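The debt comes before the job

When people in Brulard County talk about trafficking, they usually mean kidnapping. They picture a van and a locked room. The posters in the rest stops on the highway show a girl with tape over her mouth, and the hotline number is printed under her in red. I have no objection to the hotline. I object to the tape, which teaches everyone who walks by to look for something that hardly ever happens here.

Forced labor in this county looks like a man on a legal visa, with a pay stub, who can't quit.

I worked for six years as an intake worker at Kanaan House, the shelter on the east side of Flirnorville. Most of the people I sat down with had never been tied up or locked in. They had borrowed money. A recruiter in their home country charged them a fee for a job at a packing plant, a hotel laundry or a nursery, and they paid it with a loan from a relative or a local lender. The most common amount I wrote on the form, once it was changed into dollars, was between $2,000 and $3,000. One woman had the exact figure written on the inside cover of her Bible: $2,528. She had been cleaning rooms for five months and had sent home less than a third of it. The interest had eaten up the rest of what she could send.

She told me she was not a victim of anything. She had signed the papers herself, and she said so several times.

A person in that position can walk out the front door any day of the week. Her visa is tied to one employer, so the day she walks out she has no status and no wages. The loan is still there, and so is the lender, who knows where her mother lives. Her supervisor doesn't need a lock. All he needs to do is mention, once in a while, that there are plenty of people back home who would be glad to have her place.

State law already says that an employer may not charge a worker for the job. It says nothing useful about a recruiter three steps removed from the employer, in another country, who collects the money in cash. The plant signs with a staffing company, the staffing company signs with an agency, and the agency has a cousin with an office above a pharmacy. When the fee comes to light, everyone in the chain has a contract saying they don't allow fees. I have read a number of those contracts. They are very clear on the point and they don't prevent anything.

The fix is not complicated. If a business uses imported labor, it should owe back every dollar the worker paid to get there, whoever took it. It should not matter whether the business knew. We treat spoiled meat that way. A grocery store can't say its supplier's supplier left the truck door open, and because it can't say that, it checks its suppliers.

The employers' answer is that this would bankrupt small operations. I take that seriously, because I grew up near Sekthorpe, where the nurseries are small and the margins are bad. My parents worked seasons there in 1988, when the crews were mostly local and the owner ate lunch with them. But a nursery that can only stay open if its workers arrive in debt is being paid for by those workers. If the rest of us want to keep it open, there are honest ways to help it, and they can be argued over at a county meeting like any other expense.

The second answer I hear is that the police should handle it. They do what they can. The sheriff's office has two investigators who work on trafficking, and they also work on everything else. Their training is mostly about the sex trade. In my time at the shelter, 32 people told me about a recruitment fee and agreed to have their story passed along. Not one of those cases was charged. The investigators were polite about it. They said they needed force, fraud or coercion they could show to a jury, and that a loan from an uncle would look to most jurors like a loan from an uncle. They were probably right.

That is why I would put this in the hands of labor inspectors, who don't need a jury. An inspector can ask each worker, alone and in the worker's own language, two questions: what did you pay to come here, and who has your passport? The state's current inspection form asks neither one. It asks whether the minimum wage poster is on the wall and how far the drinking water is from the work area. Those are fair questions too, and the form has room on the back.

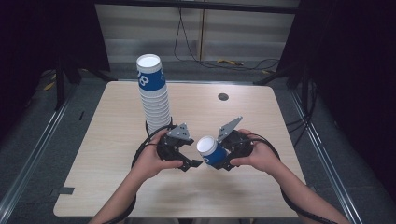 Paper cups on a table.

The other change I would make is to the visa. A worker who reports a fee should be able to stay and take another job in the same field while the complaint is open. Only Washington can do that, and I don't expect it soon. In the meantime the county could pay for a small emergency loan fund, with no interest, so that a person who comes forward can pay off the lender back home. Kanaan House has tried it on a tiny scale with church money. It ran dry by June. The people who borrowed were paying it back, but slowly, and new people kept coming in.

I know some readers will think I have stretched the word trafficking until it covers any bad job. I don't think every worker with a debt is trafficked. Plenty of them pay it off in a year, and they would be annoyed to be told they needed rescuing. The trouble starts when the debt can't be paid down on the wages offered and the worker isn't allowed to look for better ones. At that point the employer has labor that can't leave, however it came about.

The state labor committee takes up the inspection form again this session. Adding the two questions would cost a reprinting. If you live in Brulard County, call your representative and ask for them by name: the fee and the passport. And if you manage a place that gets its workers through an agency, you could ask them yourself before then.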